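Dishes, In Order - speaker notes, Ovholm evening
27 September 2020

Slow down. You have 6 minutes and you will use two of them apologizing for the slides.

Open with the confession: I own 1,836 opinions about washing up and one sponge. Wait for the laugh. If it doesn't come, go on anyway.

First point. A plate takes up more room than you think once it's out of the cupboard.

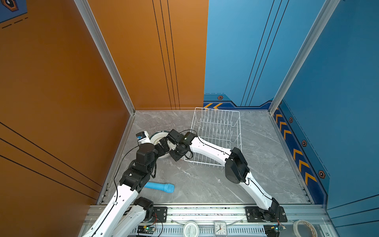

Which is why I tell people to stack plates before they touch anything else. Same size together, largest at the bottom. Pushpa Dhillon disagrees and is in row 4, so don't look at row 4.

Second point, glasses. Line them up at the back, where elbows don't go. Plates go in front - they can take a knock.

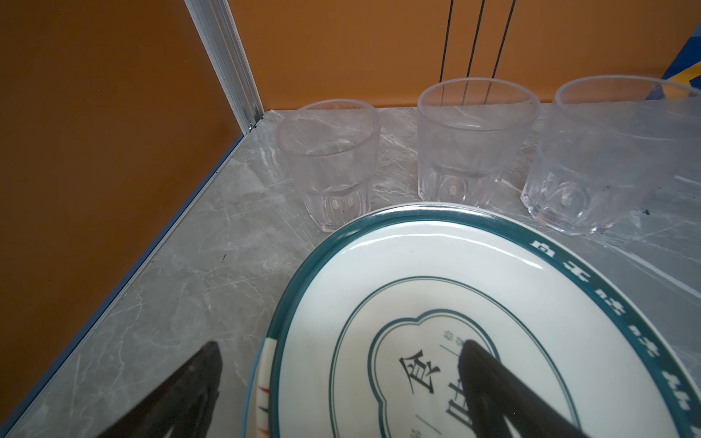 Then wash the glasses first, while the water still has some self-respect. Mention the January dinner at Skutholm, where we began with the roasting pan. Keep it short. People were hurt.

Third point, the rack. Hold a tumbler low, near its heavy end, and keep your fingers off the rim. Upside down, with a gap between neighbors. 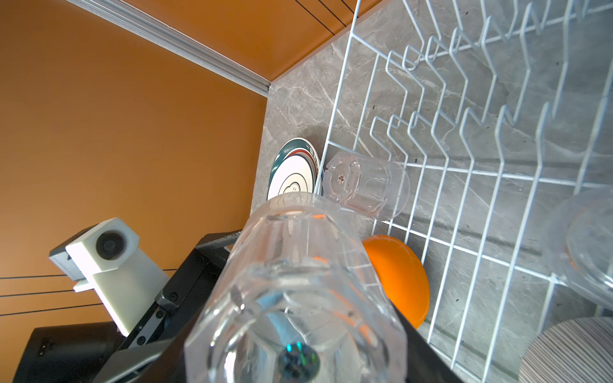 Yogesh Negi, at the run-through, said that he dries his by hand and has never owned a rack in his life. Thank him. Move to questions.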